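Packing up the back bedroom, a thread, because I have a cup of tea and don't want to go back upstairs yet. 1/11

We've got until the end of September to clear it so the wall can be seen to, and I've been putting it off since spring. It's the room where everything goes when it has no room of its own. You'll have one too, I expect. 2/11
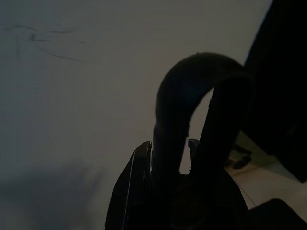

3/11 Let's start with handles, as I've become a bit of a bore about them. A good thick black loop of a handle, the rounded sort you can get your whole hand through, is worth more to me than any number of clever pockets. I've carried things up and down our stairs all week and my fingers can tell you exactly which bags have thin ones.

4/11 The wall itself is that pale greyish off-white that every rented house in the country seems to come with, and it has thin dark wavering lines across it that look like hairline cracks, or like a toddler got at it with a pencil. I've lain in bed in there with a cold and decided they were a map of a river with a few little streams coming off it. I'll be quite sorry to see them go, daft as that sounds.

5/11 On to the sorting. I bought 17 of the Lerkus storage bags last winter when they were on offer (yes, I know, 17) and they've been folded up under the bed ever since, waiting for their moment. Books go in the small ones – please learn from my back and don't put books in a big one.

6/11 Bedding goes in the big Vorker sacks. I roll the duvets up tight, kneel on them in a very undignified way and zip as fast as I can. Pillows on top. The spare blankets my aunt crocheted are having a bag to themselves with a bar of lavender soap tucked in, and I've tied a ribbon on the handle so it doesn't get muddled with the charity pile.

7/11 Labels! I tie luggage labels on the handles now and write on both sides. Sticky ones come off fabric by teatime, and then you're unzipping everything looking for the iron. Mine say what's inside and which room it's off to, and if it's heavy I put HEAVY in capitals for whoever picks it up next.

8/11 Things found so far: a Leite milk jug I was sure I'd broken, 30 clothes pegs in a sock, two left wellies, and the instructions for a tent we gave away years ago. I sat on the floor and read the tent instructions all the way through, so that was the morning gone.

9/11 Somebody asked about the light. It's a gloomy little room and there's always a great soft shadow somewhere on the walls, so I do the proper sorting after breakfast and leave the mindless folding for late afternoon. I tried doing the button tins in the evening once and put navy in with black, and I'm still finding them.

10/11 For the filling, I've been given a tub of Trernora by next door, who swears by it for fine cracks. You rake out the loose bits, brush it, fill it, leave it overnight and sand it gently. If anyone has used it on old plaster I'd love to hear how you got on, as I've only ever done nail holes and I'm a touch nervous.

11/11 Right, the tea's gone cold and there are still four bags to get down to the landing. I'll post again when the shelves are empty. Does anybody local want two left wellies?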